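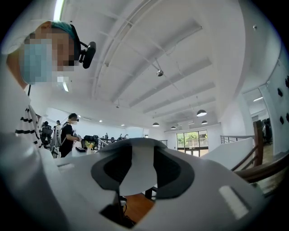

Category: Site Visits / Robot Learning

Galletti's open day ran from nine until three, in the upstairs rooms at Ultcombe where the company moved its data collection last year. Registration was by email and groups were kept small. I went with the second group. Most of the people in it worked in packaging or in university labs, and there was a pair of students who had come a long way by bus and took more notes than anyone.

The subject of the day was a method the company calls Pama. It is a way of teaching a robot arm to handle objects by having people do the handling first, with a gripper held in the hand. The gripper has a white shell and a camera on it, and the person doing the task also wears a small device on the head. Nobody drives a robot arm during collection. The arm comes in later, when the recordings have been turned into training data, and it carries the same fingers and the same camera position as the hand tool, so what the camera saw in a person's hand is close to what it sees on the arm.

Upstairs is one long room under a white beamed ceiling, with dome lamps hanging over the desks and a window looking onto trees. It is reached by a staircase with a wooden banister. It looks more like an office than a lab. There are office chairs, a vase of yellow flowers on a desk, and black leaf shapes on the wall by the stairs. Hair caps and surgical masks were in use during the session. One of the collectors had a white backpack on and was working standing up, with both arms forward at counter height.

The morning talk was on the main result, and it was the part I had come for. The team had wanted to know whether it was better to record many repetitions in one place or fewer repetitions in many places. They took a single task, picking up a lidded container and setting it down on a marked spot, and built two training sets. Each had 1000 recordings. The first came entirely from one counter in the Ultcombe building. The second was spread over 193 locations, which included kitchens, stockrooms, stair landings and a good number of desks.

Both sets were used to train the same model with the same settings. When the arm was tested at the original counter, the two did equally well, with a slight edge to the set recorded there. When it was moved to rooms that appeared in neither set, the one-counter model mostly failed. It would reach to the correct height for the counter it knew and close its fingers above or beside the container. The model trained on the spread set kept working in most of the new rooms. Its failures were of a different sort, mainly dropped lids and bad grips on shiny surfaces.

The speaker was careful about this. It was one task, with one kind of container, and the new rooms were all inside ordinary buildings. They have not tried it outdoors or in poor light. A person from my group asked whether the same thing would hold for tasks with 2 hands. The answer was that they had recordings but no result they trusted yet, and that keeping a pair of grippers lined up in time was harder than expected.

After a break we were shown how the recordings are checked. This took longer than the talk and I thought it was the more useful half. The full collection stood at 2516 recordings at the start of August, and every one goes through the same steps. Software works out the path the gripper took through the room from the camera's video. If the path has a jump in it, the recording is dropped. Blank walls are a common cause of this. A wide lens helps, as it takes in a lot of ceiling and window along with the work surface, and the software has more fixed points to hold on to. We were shown a path that had been recovered well and one that had not, plotted side by side. The bad one had the gripper passing through a table.

Faces are blurred before the video leaves the building. I asked if the blurring affected training and was told they had tested it and seen no difference on the container task. They did not give numbers for that and it is not in their report.

The checking is done on software from Awasthi, a smaller company that shares the site. It marks the moment the fingers close and the moment they open, and a person confirms or moves the marks. Somebody trained on it gets through a recording in less time than the recording took to make. The marks matter because the model is trained on short stretches around them, and a mark that is late by half a second teaches the arm to close late.

Collectors work in short shifts. The gripper gets heavy in the wrist, and the recordings made late in a long shift were found to be worse, with more hesitation before the grasp. The team first tried removing the hesitant ones by hand. They then cut the shift length, and the problem mostly went away. It was a small point in the session but several people wrote it down.

Cost came up at the end. Galletti would not give a price for the hand gripper. They did say that the set from many locations took nearly three times as long to collect as the one-counter set, most of it spent on travel and on getting permission to record. For anyone planning similar work that is a real expense, and the talk could have said more about it. There was also no comparison with data gathered by remote control of an arm, which is what my own group uses, so I can't say how the two would stack up.

The written report on the container task is dated 2019-08-28 and was handed out on paper. It has the test results room by room, including the failures, and a page of settings for the model. A second report, on lids and shiny surfaces, is being written. Parking at Ultcombe is behind the building and fills up early.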